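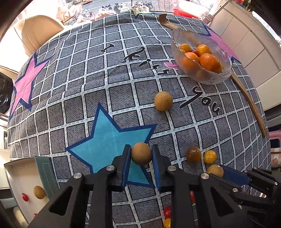 Print | E-mail

From: Agnese Kalniņš
To: curar-list
Subject: Re: fruit sorting, June batch

Hiba Srour wrote:
> We have 3,301 examples and the model
> still squeezes tomatoes. More of the
> brown ones, please?

Brown ones coming up – my wrist sends regards. Use the right-hand jaws for the loose fruit and leave the box to the left.

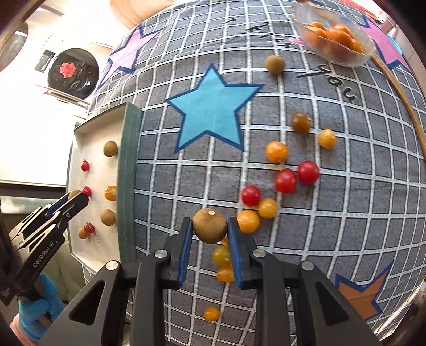
Brown fruit between the blue pads.

I can do 100 more before 2. Please drop any take where I chase a tomato.

Agnese

Print | E-mail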